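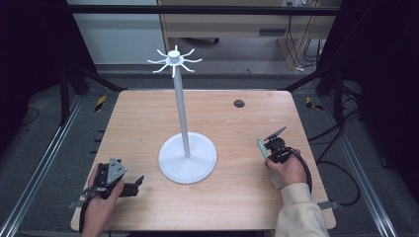 Mug tree stand on the work table, with a hand-held gripper in each hand.

Left gripper freezes during recording, arm then moves unexpectedly on playback

Posted by Clementina Magalhães, 2020-05-19
19 comments | 9 shares

Our department at the Breddale training centre records two-handed tasks with a pair of cabled hand-held grippers. The recordings are afterwards played back on two fixed arms in a separate enclosure. The present task concerns a mug tree stand with a round base, which the operator is required to steady and turn on the table.

Of 40 recordings made in March, seven contain a fault in the left-hand channel. The position of the left gripper stops changing for a short period while the right gripper continues as normal. When the signal returns, the left position jumps to its new value in a single step. The recording software gives no warning and marks the file as complete.

One of these files was played back before the fault had been noticed. The left arm paused, then moved very quickly across the table and struck the stand at the pole. The stand was knocked to the floor and one of its arms was broken. The enclosure door was closed and no person was hurt. The matter has been entered in our incident book and playback has been suspended.

The following has already been tried:

- restarting the recording computer
- exchanging the USB ports used by the two grippers
- reinstalling the Flitau driver
- repeating the task with a different operator

The fault remained with the left gripper when the ports were exchanged. I should be grateful for advice on the likely cause, and on whether the remaining recordings may be considered safe to use.

Farzad Sharifi

The result of your port test points to the gripper or its cable, and I would examine the cable first. We had a similar fault on equipment of the same general type. The cable was bent sharply where it entered the body, and a conductor had broken inside the sleeve. It made contact in most positions and lost it when the wrist was turned outwards.

To check this, place the left gripper on the table with the live position display open. Keep the gripper still and move the first hand's width of cable slowly in each direction. If the display freezes or the connection drops, withdraw the cable from use. Tape should not be used as a repair. If nothing happens, repeat the check with a cable known to be sound before sending the gripper away.

When the new cable is fitted, leave a loose loop near the hand and fix the cable to the operator's forearm with a soft strap. The pull is then taken by the strap. Please also check that the rest of the run cannot be stood on or caught by a chair.

As to the existing files, I would not rely on the "complete" mark. Each file should be searched for two things: a period in which the position values are exactly identical, and a step between neighbouring samples that is larger than a hand could make. A hand is never perfectly still, so even a short run of identical values is suspect.

Arlindo Rezende

Update the driver. Ours did this and the update cured it.

Elias Karam

The cable advice given by Farzad Sharifi is sound and I have nothing to add to it. The more serious point is the playback. A damaged file should not be able to produce a fast movement, whatever caused the damage.

I would recommend that playback remain suspended until a speed limit has been set in the arm controller itself. A limit set only in the playback program is insufficient, as that program may be the part that fails. The controller should stop the arm when the limit is exceeded and should require a person to reset it. Test this with the table clear, using a file into which a jump has been placed on purpose.

The first playback of any new file should be made at reduced speed, with a member of staff at the stop button - outside the enclosure, with the door closed. The arm that struck the stand should also be inspected and its zero position checked. Even a light collision can shift a jaw mounting.

Clementina Magalhães

My thanks to all. The driver was already the current version. The cable check was carried out this morning and the display froze when the cable was bent towards the operator. A replacement has been ordered, and the speed limit will be raised with our safety officer before playback is resumed.

Related items
Mallov arm will not reset after emergency stop
Recording file marked complete but shorter than expected
Choosing a strap for cabled hand tools
Lo controller: where is the speed limit stored?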